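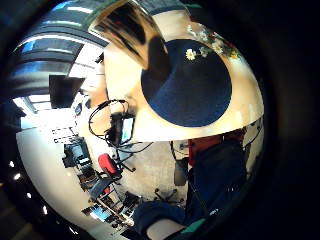
Eun-seong Nam

We collected 661 demos of the flower task with the hand-held gripper, in 16 layouts. The policy trained on all of them is worse than the one trained on only 4 layouts. I did not expect this. The flowers are soft and every grasp looks a little different – maybe this is the problem. 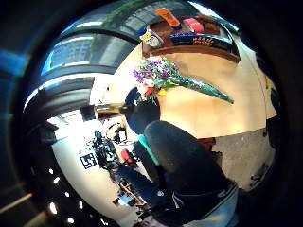
My guess is that the wide lens sees too much of the office, so the policy learns the background also.

blair_n
I disagree. With more layouts the background should matter less. Did you check the time delay between gripper width and video?

Eun-seong Nam
Yes, it was checked in October, but only for one gripper.

boramyeo
Then check the other one first. We lost 14 demos in this way.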